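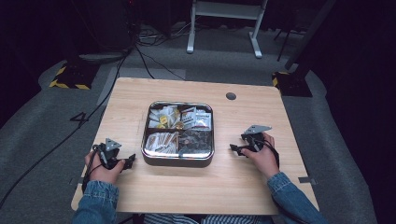
Home | Modules | Handouts | Contact

Unit 3: Planning a Purchase of Gripper Equipment
Lecturer: Regula Lanz

Hand-held grippers are bought in pairs, one for each hand. Students should budget separately for cables, spare jaws and the work table - these are often left out of a first quotation. A reserve of four per cent is to be shown on its own line.

Draft budgets are due in June, in Room 403.

This site uses cookies. Accept | Settings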